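Borkmont takes up towel folding, one corner at a time

BORKMONT - The town's newest evening class has no exam, no certificate and no homework beyond whatever is already sitting in your dryer.

The subject is folding towels. The course runs through March in an upstairs room on Ladefoged Street, and nearly 200 residents have put their names down for it, a figure that surprised the organizers, who had set out chairs for 46.

"We got more interest in this than in tax preparation," said Shaohua Han, who teaches the course. "I have tried not to read too much into that."

Han spent years in the linen room of the Farnesier, the old hotel by the river, where a slow morning meant 2,000 towels and a busy one was not discussed. She holds firm views on hems, thumbs and the kind of person who rolls a bath towel and calls it done.

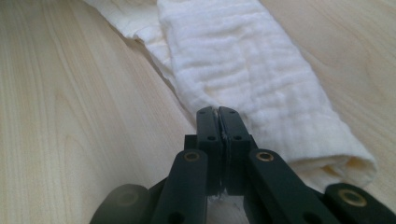

The first lesson is given over to the band, a long fold meant to keep its shape on a shelf until somebody pulls out the towel underneath it. Puffy, crinkled fabrics are the hardest, Han said, as they spring back the moment a beginner looks pleased with himself. Her advice is to smooth once, fold and leave it alone. Most students smooth it four or five times and then apologize to it.

White towels are the rule for the early sessions. Stripes give people a line to follow, and Han regards this as cheating.

After the band comes the part that causes the most arguments at home, getting the edge straight before the first fold. Han wants both lower corners taken up together and the hem drawn tight between them, with the rest of the towel left lying on the table. Students who grab the middle are asked, politely, to begin again. One retired surveyor has been asked 3 times and is said to be considering an appeal.

The care label gets its own few minutes. Han folds it inward. A small but vocal group in the back row says it should be snipped off on the day of purchase, and the matter has been put over to the next session. 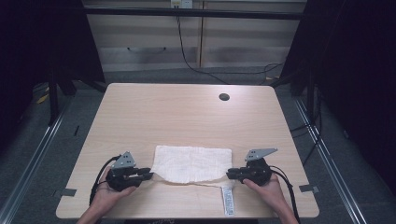 A white towel is held by its lower corners, care label hanging, during a folding session in Borkmont.

Skinuron, the laundry service downstairs, has offered to lend a stack of bath sheets for the final class. Han has accepted, on condition that they arrive unfolded.

Fitted sheets are not on the schedule. Han said she had been asked about them every evening so far and would prefer to finish the month on good terms with everyone.

Classes begin at 6:30 p.m. Students should bring one towel, clean.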